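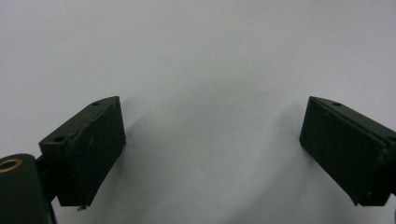
Mai, vingt-deux heures passées. Encore une journée mangée par la pince droite, et j'ai les poignets en compote, mais je tiens à noter ça tant que c'est frais.

Tout avait pourtant bien commencé ce matin. Séverine avait apporté des gaufres, Henk sifflotait, et nous pensions boucler les 100 prises sur le distributeur crème avant le déjeuner. À la 72e, la mâchoire droite s'est refermée toute seule. Sans que je touche à rien ! J'avais le bout du doigt juste à côté, je remettais le petit tiroir transparent en place, et j'ai senti le patin me frôler l'ongle. Plus de peur que de mal – mais quelle peur, tout de même.

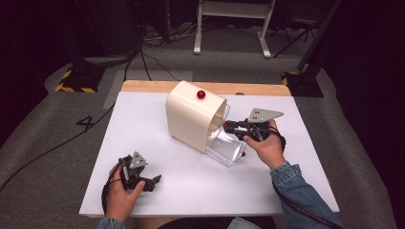 Henk a d'abord accusé le câble, comme toujours, et l'a changé. Deux prises plus tard, rebelote. Evangelia, qui a une patience d'ange avec nous, a relu le journal ligne par ligne et trouvé des trous dans le signal de la gâchette, jusqu'à 500 millisecondes, après quoi la pince repart sur une vieille consigne. Elle a écrit à Manolis, chez Dornent, qui n'a pas encore répondu.

En attendant, consigne de Séverine : on coupe l'alimentation avant d'approcher la main, même pour une bricole. J'ai râlé pour la forme, je l'avoue, puis j'ai collé le mot moi-même à côté de l'interrupteur. Demain, on reprend à la première prise. Penser à rapporter la boîte à gaufres.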